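Trelari: sidewalk navigation in simulation
Progress report to the Revwood fund, May 2022
Prepared by Mei-kuen Pan

Since the January report we have moved the delivery robot's training out of our tidy test world and into Haruna, the simulated office district Remzi Kozan has been building. The tidy world had perfect pavement. The robot did very well there and learned next to nothing.

Haruna is less flattering. Its slabs have joints, cracks, stains and litter, and the old planner treated most of these as cliffs. In the first batch of 900 runs it stopped dead 224 times for marks on the ground that a toddler would have walked over.
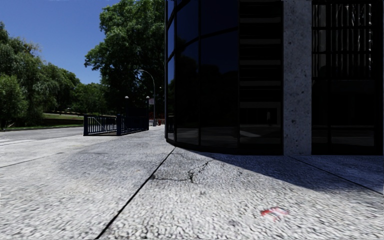

Figure 1. Haruna, curved glass corner. Crack and expansion joint in the pavement, with building shadow to the right.

Shadow edges were the other trouble. We now train on the same stretch under changing sun angles, so the robot can't pin its hopes on one time of day. The total stands at 1,835 runs, and false stops over the second batch are well down. Emergency stops for real obstacles have not dropped, which had been my main worry and was Remzi's only one.

Dark reflective walls are still a sore point. The depth model sometimes reads the reflection as open ground and proposes a shortcut through the lobby.

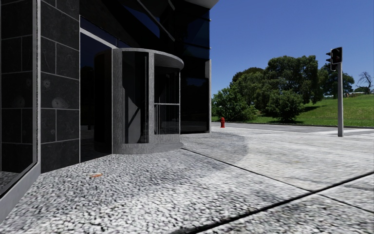 Figure 2. Haruna, revolving door side. Polished stone and tinted glass facade, hydrant and road beyond.

We tried masking the glass by hand on 1,095 training views. It helped, and I would not wish the job on anyone. The Karnidar labelling tool should take over next quarter, provided the licence is renewed under the current budget line.

Still to do: kerb ramps, rain, and a pedestrian model that doesn't walk in straight lines. We are not asking for more money in this period. Please enjoy that sentence while it lasts.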